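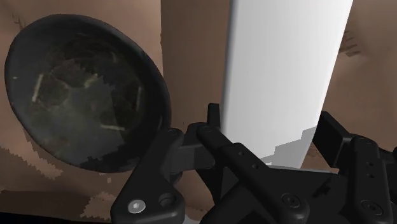 Furniture Production, Unit 4: Seat Cushions and Upholstery Fabrics
Handout for the March block. Tutor: Shoaib Qureshi

4.1 Load and support

A seat cushion does two jobs. It spreads the weight of the sitter over a larger area, and it lets the body sink far enough that pressure under the sit bones falls to a level that can be borne for a long period. The two jobs pull against each other. A very soft filling allows plenty of sinking but lets the sitter reach the platform underneath, which is called bottoming out. A very hard filling never bottoms out and is uncomfortable within minutes.

The filling and the platform must be considered together. Webbing, serpentine springs and solid board all give different results under the same block of foam. When a specification gives only the foam, ask what it was tested on.

4.2 Density and hardness

These two words are confused more often than any others in the trade.

Density is mass per unit volume, in kilograms per cubic metre. It is a fair guide to how long a foam will keep its properties. Hardness is the force needed to press a plate of fixed size into the foam by a fixed part of its thickness, in newtons. It describes how the foam feels on the first day.

A foam can be dense and soft, or light and hard. The cheap route to a firm seat is a light foam with a high hardness, and it fails early. For the worked problems we use a foam with a density of 30 kilograms per cubic metre and a hardness of 200 newtons.
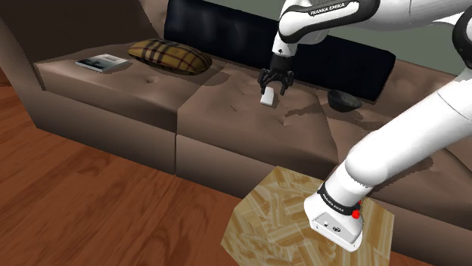
Does a denser foam always make a firmer seat?
Density and hardness are set separately when the foam is made, so a dense foam may be softer than a light one. Read both figures on the data sheet.

4.3 Loss of height and hardness

All flexible foams lose some height and some hardness in use. Most of the hardness loss comes early, as the thinnest cell walls break. After that the curve flattens. Repeated loading tests copy this by pressing the foam many thousands of times and measuring again after a rest. The rest period matters — a sample measured straight away reads worse than it should, so the time must be written on the sheet.

Bosier and Hodik both supply sheets with the rest period stated. The Farooqui sheets in your pack leave it out, and for that reason they can't be compared directly with the other two. Question 3 depends on this.

4.4 Covers and creasing

A cover that fits the new cushion exactly will be too large once the foam has settled. Three methods are used to control the slack:

Oversize filling. The foam is cut slightly larger than the cover and compressed on insertion. Keep the excess small or the seams will bow.
Fibre wrap. A layer of polyester wadding fills the corners and takes up early slack. It flattens faster than the foam.
Tufting. Buttons or ties hold the cover down at fixed points and stop it moving across the filling. Pull depth should be even across one seat.

Tufting places a concentrated load on the fabric at each pull. Use a backing washer and check the weave for slippage before cutting the full length.
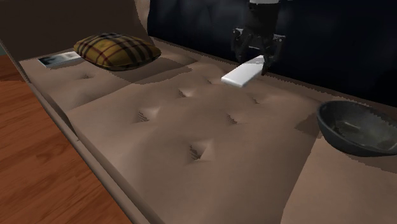

Fig. 2. Tufted seat sections, beige cover.

4.5 Abrasion figures

The Martindale test rubs a sample against a standard wool cloth and records the number of rubs to breakdown. Inspect at set intervals; in our workshop exercise the interval is 2000 rubs. The result concerns flat rubbing only. It says nothing about seam strength, pilling or fading, each of which has its own test.

Problems

1. A cushion block measures 600 by 550 by 120 mm. Using the foam in 4.2, find its mass.
2. The same foam loses 23 per cent of its hardness in the loading test. State the final hardness in newtons.
3. Rank the supplier sheets by hardness loss where a ranking is valid. Explain any sheet you leave out.
4. The Hestura seat in the pack has a fibre wrap and no tufting. Suggest where slack will first show, and one change to the cover pattern.

Show units at every step. Bring the supplier sheets to the next session.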